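Review: Mundulbridge, the Cozy Fishing RPG That Wants Your Evenings

Posted December 8, 2021 by Desmond Crenshaw
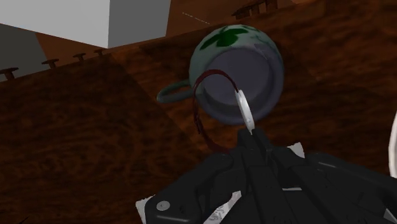

What kind of game is it?

Mundulbridge is a village RPG from Reltton, a small studio whose last game was a pinball thing I never finished. You play a toll collector on a bridge between two towns that can't stand each other. By day you take coins and hear complaints. By night you fish off the side, and the fish talk. They are also mostly complaining.

I put 60 hours into it on PC. The main story takes maybe half of that if you behave yourself, and I did not behave yourself or anybody else. There is a side quest about a missing goat that ate an entire weekend of mine and paid out one turnip.

The story, and the fish

The two towns are Upper Baloyi and Lower Baloyi. They split over a bell several centuries back, and the game parcels out the history in scraps: a carving under the third arch, a song the ferryman gets wrong on purpose, a recipe with a curse in the margin. I liked this a lot. You can ignore all of it and still reach the credits, but the last chapter lands much harder if you know who rang the bell and why the river god stopped answering letters.

The river god does write back eventually. I won't say when. Keep the blue stationery.

There are 166 fish to catch, and each has at least one line of dialogue. The old pike in the reeds has the best of them, and he has grudges going back to the founding. The minnows only speak in the plural and I found them upsetting. A few of the rarer ones turn up in April on the game calendar and at no other time, so if you miss the bronze eel you are waiting a full in-game year. I missed the bronze eel.

Combat (yes, there is combat)

I wish there weren't. Every so often a bandit or a wet ghost shows up at the tollgate and you are pushed into a turn-based fight with a system that feels borrowed from a different, grumpier game. You have 5 skills. Two of them are useful. One is called Stern Look, and it lowers the enemy's defense by an amount I could never detect.

The bosses are better. The Drowned Bailiff has a second phase where he fines you for each attack, so you need to go in with a full purse and a short temper. I lost to him all evening, then beat him by accident with a poisoned pear.

How it runs

Smoothly, for the most part. Loading is quick and I had 2 crashes, both in the market square while it was raining. The autosave kicks in every time you cross the bridge, and you cross the bridge constantly, so I lost almost nothing except a very good trout.

The menus are a mess. Bait lives under Clothing. Letters live under Tools, unless you have read them, in which case they move to a tab called Past. I kept a sheet of paper by the keyboard with all this written down, like it was 1991.

Controller support is fine. Casting with the stick feels great, with a little flick and a satisfying plop – and reeling in is one of the few fishing minigames that hasn't made my thumb hurt.

The music

Theerawat Chaiyaporn wrote the soundtrack, and it's lovely, all reed organ and plucked strings. The night theme changes depending on which town you last insulted. I have had the Lower Baloyi version stuck in my head since the second chapter and would like it to leave.

Should you buy it?

If you like reading item descriptions, yes. If you skip dialogue, you will be left with a slow game about small change. Anyone coming over from Bostmont, Reltton's pinball game, should know there is no pinball, apart from one broken table in the tavern that keeps your coin.

Score: four turnips out of five. I'm starting a new save for the eel.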